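Teleop demos with gloves, fingers close late and hand ends up too high. Operator or setup?

hgajewski
Joined in March, mostly lurking

Hi all. Trying to collect demos for a simple one, pick small thing up with left hand, drop it in a glass. Two arms, finger hands on both, operator wears gloves and the hands copy. Picking up is fine now. The drop is where it goes wrong. Operator lines up over the glass, opens, thing lands next to it. Or they hover forever and the demo is way too long to use.

Last night I kept 6 out of 22. Rest went in the bin. Is it normal to throw out that many?? Training script is the Inetti one, default settings, haven't touched anything there yet. I want to fix the demos first. 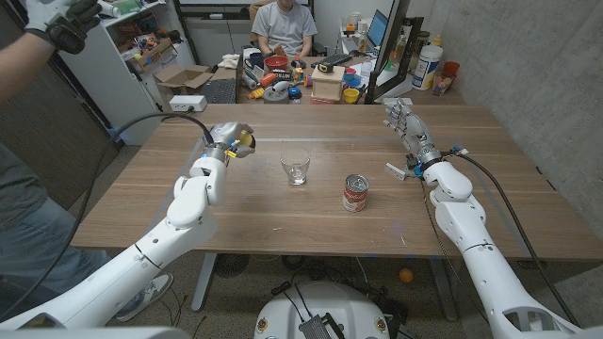
Left hand holding the piece, right hand parked. Glass is the target.

The can is just there as a distractor, we move it between takes. Operator stands at the side of the table. Any tips welcome, also if its a dumb question just say so.

Halina Gajewski

Kustitz_bench
Regular

Not dumb. Normal to bin that many in the first week, my first batch was worse.

Couple things. Where your operator stands matters a lot. From the side you can judge left/right OR near/far, hardly ever both. Clear glass makes it harder, the rim just disappears against the table. Put a strip of colored tape round the rim while the operator is learning, then take it off for the real demos. Don't mix the two sets, the model will happily learn "go to the tape".

Then the hovering. Tell them no corrections over the glass. Line up low, come straight down, open, back off. If they miss they miss, stop the take and go again. A long wobble above the target gets copied and you'll be watching the arm wobble for ever.

Late fingers is probably glove calibration. Redo it every time the glove comes off, even for a coffee. Flat hand, fist, pinch, hold each for 4 seconds. People skip the pinch and thats the one you need. If its still late after that check your filter setting, ours was smoothing so heavy that the fingers lagged well behind the wrist.

Also the right hand. If it isn't doing anything, park it in the same pose every take and leave it alone. Ours used to drift whenever the operator scratched his nose and all of that went in the recording.

Litier702
New here

just use a gripper. two jaws, way easier, never went back to fingers

old_ankrah
Regular

Agree with Kustitz on most of it. Disagree on stopping every missed take. Keep a few where the operator misses, picks the piece back up and gets it in. Keep them in a seperate folder and add them later once the plain version works. Without any of those the arm has no idea what to do after a bad drop, it goes home and looks pleased with itself.

Start position, you didn't say. If the piece and the glass start in the same spot every time you'll get a nice result that falls apart when someone bumps the table. Move the glass a bit each take, not only the can.

And swap operators before they're tired. You can see it in the data, the pinch gets sloppy and the approach comes in from higher and higher. Short sessions, save, check playback, then more. Don't record a whole evening and look at it the next day like I did.

hgajewski

Thanks both. Redid the calibration with the pinch, fingers are a lot better. Will try the tape tonight. Filter setting I can't find anywhere, is it in the glove software or on the arm side?

Kustitz_bench

Glove software on ours, under advanced. Might have another name on yours, look for anything that says smoothing.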